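Teaching by Hand: Bratari Project Opens Its Second Round of Demonstrations

October 2018

A project that teaches robots household tasks from human demonstration has entered its second round of recording, the department announced. The Bratari project asks people to carry out short tabletop tasks with a hand-held gripper. The recordings are then used to train a robot arm to perform the same tasks without a person guiding it.

The first round, completed in August, produced 2,849 usable demonstrations. It relied largely on remote control, with an operator seated at a console and moving the arm from a short distance. The method gave reliable recordings, but it was slow, and new operators needed long practice before their movements became smooth.

In the second round, most of the work is done with the gripper held directly in the hand. The person works at a table, brings the fingers to an object, closes them, moves the object and lets go. A camera on the tool records each attempt from the gripper's own point of view.

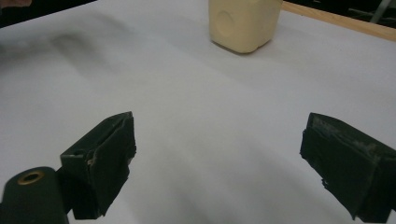
"A person who has never worked with a robot can give a useful demonstration within 10 minutes," said Hanane Tazi, who leads the project. "With the console, the same person would still be learning which way the arm turns. We want the skill people already have in their hands, with as little as possible standing between that skill and the recording."

The current task set is built on everyday articles, among them a cup and a wooden hairbrush. The hairbrush was chosen for its shape. It has a narrow handle and a wide head, and a robot that takes hold of it in the wrong place is likely to tip it or let it turn. Demonstrators are asked to grasp the brush by the handle and to keep their grip steady before moving on to the next part of the task.
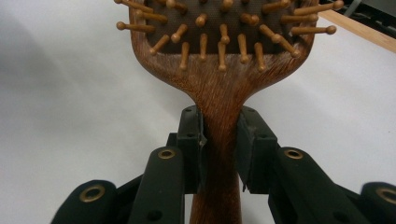
Department of Robotics and Automation — Sqalli Institute

Each participant in the second round completes 40 demonstrations in a session, with a rest at the midpoint. Objects are placed in a different arrangement for each attempt. Participants are told where an object should end up but are not told how to reach for it, and differences in approach are kept in the record. Attempts in which an object is dropped are also kept and are labeled separately.

Remote control has not been set aside. The Luvero console, used throughout the first round, will remain in service for correction work. When the trained arm begins to go wrong, an operator will take over, finish the movement and return control to the arm. These corrections will be added to the training material alongside the hand-held recordings.

The department expects the first comparison between the two methods to be ready once 48 participants have completed their sessions. The comparison will cover the time needed for each demonstration, the share of attempts that can be used for training, and the performance of the arm on arrangements it has not met before.

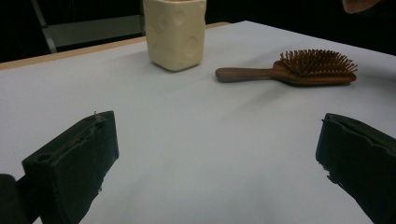

Taking Part

Sessions are held in the Lesach Building and are open to staff, students and members of the public aged 18 or over. No experience with robots is required. Participants should be able to hold a light tool in one hand for several minutes at a time — either hand may be used, and participants may change hands between attempts.

Written consent is requested on arrival. Those who wish to take part may register at the department office, where a printed information sheet is also available.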